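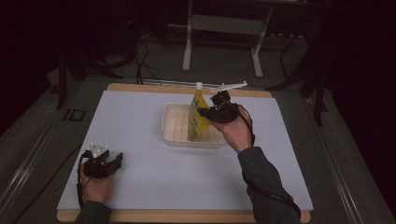 *Pouch and tray. Right gripper busy, left gripper waiting its turn.*

# Teaching by hand, week by week

8 Jul 2019

Vustow is our attempt to get a pair of robot arms to do small kitchen chores by copying people. You put a gripper in each hand, do the chore the way you'd like the robot to do it, and then do it again until lunch. We started in March with high hopes and soft wrists. The count now stands at 3,611 recorded demonstrations, of which 3,007 were good enough to keep. The others taught us plenty about dropping things.

Some notes on the pouch task, for those who asked at the Ornamach open house:

**The pouch.** Drink pouches are a rotten thing to hold. Squeeze near the cap and they tip, squeeze too hard and they bulge somewhere else. We go for the middle and hope. Hertta Saarinen holds the house record, 116 keepers in one day, and has asked not to be given the chance to beat it.

**The tray.** Shallow, with sloped walls, picked by Hertta from a drawer of 33 candidates. The deep ones made everybody's grasp look clumsy, which we took personally.

**The grippers.** Black, handheld and heavier by the hour. The cables run back along your sleeves, so plan your coffee breaks before you put them on.

**The idle hand.** Keep it low and off to one side. New people like to gesture with it, and the robot will learn that too. Doltar, our first trained model, waved at a cup for most of April.

Next up is folding a dish towel. Suominen has already volunteered to be away that week.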